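Nurnik launches swap box for kitchen cloths

I'm Filipa Veloso, and I've run Nurnik out of my own kitchen since January, so you can guess how many cleaning cloths I get through! Our new swap box goes on sale Wednesday: a mixed bundle of knitted cloths in cheerful colors, one for the dishes, one for the counter, one for whatever the kids spilled.
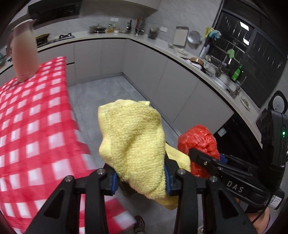

When a cloth gets tired, you drop it in the return bag and we send a fresh one – no extra postage. We tried it with 70 households first, and Shirley Sandhu, one of our testers, told me she's finally stopped wiping the table with old T-shirts.

The first run is 153 boxes. Stores can ask for Wycliffe Kirui at Nurnik.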